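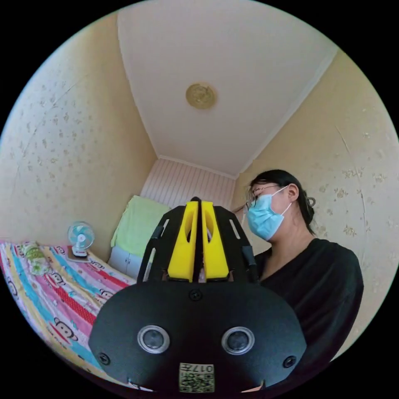
*Pinza de mano 017, dedos amarillos juntos, en el dormitorio.*

# Lista de revisión de la pinza 017 tras el fallo de cierre

Fecha: 13 de enero de 2022
Equipo: pinza de mano Clasov, etiqueta 017左 (lado izquierdo)
Revisión a cargo de: taller Ledesma, para Humavance

Buenos días a todos, y gracias de antemano por la paciencia, que este mes os hemos pedido mucha. Como sabéis, la 017 se quedó cerrada a media tarea mientras se doblaba una manta y no volvió a abrir hasta que se cortó la corriente. Por suerte todo quedó en un susto y un pellizco en la tela, pero he preferido repasarla entera, con calma y con un café al lado, y dejaros mis comentarios en cada punto aunque me alargue un poco.

## Cuerpo y dedos

- [x] **Tornillos negros de la placa.** Apretados los tres. El de arriba, el que queda justo debajo de los dedos, giraba con la uña, así que le he puesto fijador nuevo. Echadle un ojo de vez en cuando, por favor.
- [x] **Dedos amarillos.** Sin grietas en los huecos ni en las puntas. Los he doblado con bastante más cariño del que reciben en un día normal y aguantan perfectamente.
- [ ] **Holgura entre dedos en reposo.** Pendiente. Cierran demasiado juntos para mi gusto y sospecho que el tope se ha desplazado. He pedido el recambio a Serkum.
- [x] **Brazos laterales del armazón.** Firmes los dos. Ojo con enganchar mangas o flecos en las ranuras largas, que ya nos ha pasado con una bufanda preciosa.

## Sensores y etiqueta

- [x] **Lentes.** Limpias, sin rayas. Paño seco, nada de alcohol.
- [x] **Código QR.** Se lee a la primera con el lector viejo, que ya es decir.

## Apertura y parada

- [x] **Ciclos en vacío.** Hicimos 265 y la pinza se atascó en 4, siempre al final del cierre y siempre después de un rato largo de uso seguido.
- [x] **Registro interno.** Lleva alrededor de 3,000 ciclos desde que salió del almacén. El valor de fuerza aparece clavado en 255 en cada atasco, o sea, en el máximo, y ahí está casi seguro nuestro problema: el motor sigue empujando contra el tope y el control no lo suelta.
- [ ] **Apertura de emergencia.** No apta. El botón responde en reposo, pero con la pinza atascada no hace nada. Mientras siga así, la 017 no sale del taller.

## Lugar de trabajo

- [x] **Paso junto a la cama.** El cuarto es estrecho y se trabaja de pie, así que acordad antes por dónde se mueve cada uno. Quien sujete la pinza avisa en voz alta antes de girarse.
- [x] **Ventilador pequeño sobre la cama.** Dejadlo apagado y bien lejos de la manta cuando se manipule ropa. La esterilla marrón está bien para apoyarlo, pero el colchón cede y se puede volcar.
- [ ] **Gafas de protección.** Las graduadas no cuentan, lo siento mucho. Faltan unas que se puedan poner encima.

## Resultado

Retirada del servicio hasta cambiar el tope y repetir la prueba de emergencia. En junio toca de todos modos la revisión general, pero esta no puede esperar tanto. Si alguien recuerda haber notado antes el cierre más duro o un zumbido raro, que lo apunte debajo, aunque le parezca una tontería.

Comentarios del equipo: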